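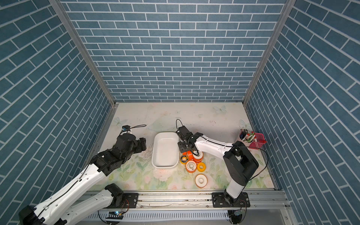

From the Robotics Club

2/28/22

Hello again from the back room at Keradbridge, and thank you to everyone who stopped me in the hallway to ask when there would be another robotics update. I meant to have one in your hands well before now, but the winter got away from me, as it does, and then we started on the tape project and I kept thinking I would wait until there was just a little more to tell. Well, there is plenty to tell, so pour yourself something warm.

Those of you who came to our open evening will remember that the club spent the fall learning to move the two arms by hand signals and joysticks and a fair amount of shouting. It was great fun, and very noisy. This term Sudheer Raju, who leads the club and has more patience than anyone I know, wanted the students to take on one plain household job and stay with it until they understood it properly. The job they voted for was tidying up. The arms are to pick rolls of tape off the table and put them in the white tray, and that is the whole assignment. I will admit I thought it sounded a bit small when I first heard it. I have since tried it myself at the controls, and I take that back entirely!

A roll of tape is a slippery customer, you see. It has a hole in the middle and a rim on each side, it will stand on its edge or lie on its face, and it likes to roll away when you nudge it. The students have had long, happy arguments over whether to pinch a roll by its sides or to put one finger down the hole and close on the wall of the spool. There are now two firm camps on this question, and I am told that friendships have been tested. The thread-seal tape (the thin white kind plumbers use on pipe joints) has been the main thing for practice, as it is light and cheap.

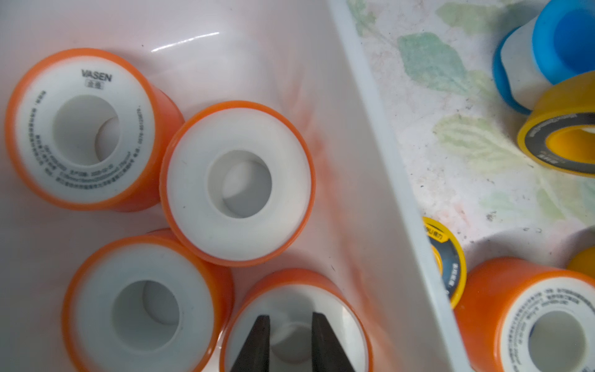 Fingers at the spool: a view from the wrist camera, with a VASEN roll among those in the bin.

The wrist camera has become a favorite with the younger members. They crowd around the screen and call out directions to whoever is driving, and I have heard "left, left, no, your other left" more often than I can say. Sudheer has them write down every try in the club notebook, good or bad, along with what they think went wrong. At the last count they had 62 tries written up, some with very fine drawings in the margins and one with what I believe is a gravy stain.

What has pleased me most is how the older students have taken to teaching. We had eight new members join after the holidays, and every one of them was paired up with somebody who had been through the fall sessions. They learn the stop button first, then how to bring an arm back to rest, and only then do they get to go near the tape. It makes for a slow first visit – one young man told me very politely that he had hoped for more – but they all came back the next time. 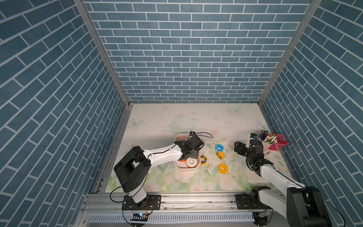
Both arms out over the table, with rolls in the tray and more still to tidy.

Now for what is coming up. In June we will be taking the project to Gorport for the Fastside student showcase, where our club will have a table and a short slot to show the arms working. The students would like to have both arms sharing the job by then, each one looking after its own side of the table and keeping out of the other's way. That is harder than it sounds, and there is a good deal of talk at present about who should go first when both want the tray. My suggestion was that they take turns, and I was told kindly that this had been considered.

We will need a few drivers for the trip, and a van if anybody has the loan of one. The Rodrigues hardware store has offered to put our poster in the window, for which we are very grateful, so do look out for it when you are next in for paint or lightbulbs. If you have part-used rolls of tape in a drawer at home, any color and any width, the students would be glad of them. Please leave them in the box by the front desk with the club's name on it, and tell Sudheer if you can help with the driving.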